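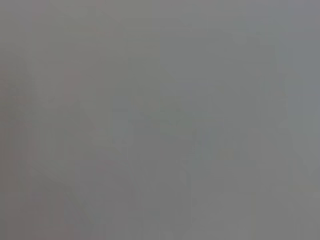 Jozefína Šimkoは、果物をかごに入れるだけの仕事に人を募集する必要があるのか、と前回の案内に書き込んできた。バナナを一本、台からかごへ移すのに説明会まで要るのか、という趣旨だった。もっともな疑問だと思う。私も最初は同じことを考えたし、今でも半分はそう思っている。それでも募集はするので、以下を読んだうえで判断してほしい。

# 果物の取り分けとかご詰め 参加者募集(Novside作業室)

掲載日:2024年9月1日

Novsideでは、白い台の上で果物を編みかごに入れたり出したりする作業の参加者を募っている。期間中に集めたいのは延べ600回分の作業記録で、8月の募集では556回分で止まった。残りの分に加え、やり直しの分も今回に回す。

「誰でもできる簡単なお仕事」という書き方はしない。その文句で応募してきた人の多くが、初日の午前で飽きたからだ。動作そのものは確かに易しい。ただ、同じ果物を同じかごに、傷めずに何度も入れるとなると、後半は目に見えて雑になる。投げ入れる人も出る。丁寧な人ほど長く続くという説もあるが、私はあまり信じていない。

## やること

- 台の上の果物を一つずつ持ち上げ、かごの底に置く
- かごから出して、指示された位置に戻す
- 皮に新しい傷や黒ずみが出たら、作業表に書く
- かごの編み目に引っかかったものを取り除く(ほつれた繊維を含む)
- 一区切りごとに台を拭く

バナナは房からばらしたものを使う。軸を引っぱって持つのは禁止。腹の側を下から支えること。房のまま扱う日は別に設けるかもしれないが、まだ決まっていない。
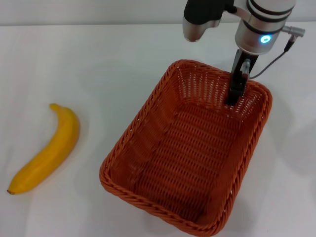
かごは縁の太い長方形のものに統一した。以前は丸いかごも使っていたが、長い果物の収まりが悪く、置き直しが増えたのでやめた。Nirsideの担当者は、浅い箱のほうが傷が少ないと主張している。比べた記録を見せてもらったところ、箱の回だけ果物が若かった。これでは何とも言えない。今回の参加者には、かごと箱の両方を試してもらう日がある。箱がよければ箱に替える。

## 条件

- 十八歳以上。経験は問わない
- 立ったまま作業できること。椅子が必要な人は応募時に知らせてほしい
- 果物に触れてかゆみなどが出る人は参加できない
- 爪は短く。指輪と腕時計は外す
- 香りの強いハンドクリームは当日使わない

果物に詳しい必要はない。詳しい人は熟れ具合について意見を言いたがり、手が止まる。意見は終わってから作業表の裏に書いてもらえれば読む。採用するかは別の話だ。

## 謝礼

一回の参加につき2000クローネ分の買い物券。途中で帰った場合は1000クローネ分とする。交通費は出ない。金額が少ないという声は承知しているし、私も多いとは思わない。増額の予定があるような言い方をする人がいても、当てにしないこと。

作業後の果物は、食べられる状態であれば持ち帰ってよい。ただし何人もの手を経ているので、皮をむかずに食べる種類は対象外。

## 場所と持ち物

会場はCharvátの建物の二階、奥の作業室。入口の呼び鈴は鳴りにくいので、長めに押す。室温は低めにしてあるため、袖をまくれる上着があるとよい。手袋はこちらで用意する。サイズは二種類しかなく、手の大きい人にはたぶんきつい。

## よくある問い合わせについて

「Floltalenの講座の修了証は有利になるか」と何度か聞かれた。ならない。果物の詰め方の講座だそうだが、修了した人としていない人で傷の数に差が見えたことは、うちの記録では一度もない。受講するなとは言わないが、この募集のために受けるのはもったいない。

友人同士の応募はかまわない。ただし作業台は分ける。

## 応募方法

氏名、連絡先、参加できる時間帯、利き手を書いて、Novsideの受付に紙で出すか、窓口宛てにメールで送る。志望動機は不要。返事は採否にかかわらず出す。初回は三十分の試し作業があり、そこで合わないと思えば断ってよい。試し作業だけの場合、謝礼は出ない。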